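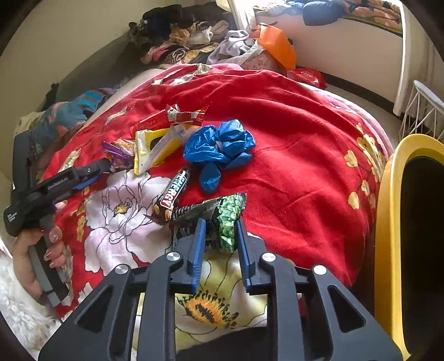
## What ends up on the bed

Zahira Entili stopped eating lunch at her kitchen table in January. The table had filled up with post and a sewing machine, and the bed was the only large flat surface left in her flat. She works from home for Gallico, a small firm that handles bookings for holiday lets, and most days the laptop, the phone and the snacks all end up on the same red fleece blanket.

The blanket has big painted-style flowers on it, a pale peony and a yellow bloom like a sunflower among them, and it is very good at hiding things. A black wrapper with green pea shapes stands out well enough against the red. A torn red-and-white one is much easier to miss, apart from the silver foil at its edges. Add a purple wrapper, a yellow-and-white one, an energy bar and a crumpled pair of blue disposable gloves, and you have a fair picture of how a bed gets used when it is also a desk and a canteen.

"I never think of it as mess while I'm making it," she says. "It's one wrapper. Then I want to go to sleep and I've got to clear the bed first."

Her flat is on the second floor of Gamage House, a block with 16 flats and one lift. The bedroom takes a double bed, a white fluffy rug and not much else. The rug is her main worry. Crumbs shaken off a fleece go straight into the pile, and it takes her 10 minutes with the vacuum cleaner to get them out.

She has settled on a routine that starts at six, when the laptop goes off. Wrappers come first, picked up one by one and dropped in a paper bag. Food that is still sealed goes back in the kitchen cupboard. Gloves go in the bin – she wears them for dyeing her hair and for cleaning the oven, and never keeps a used pair. Only then does she fold the blanket inwards from the corners and carry it to the bath to shake it out.

Fleece needs a little care after that. She washes hers at 30 degrees every other Thursday, without softener, and hangs it over the bedroom door. A lint roller deals with hair in between.

She did try a lidded bedside bin, a Voltska, which cost £14. It was too narrow for anything but tissues and now holds knitting needles. An Erero tray with folding legs has lasted longer, though it tips if she crosses her ankles.

The kitchen table is still covered. She plans to move the sewing machine in the spring, once she has found somewhere to put it.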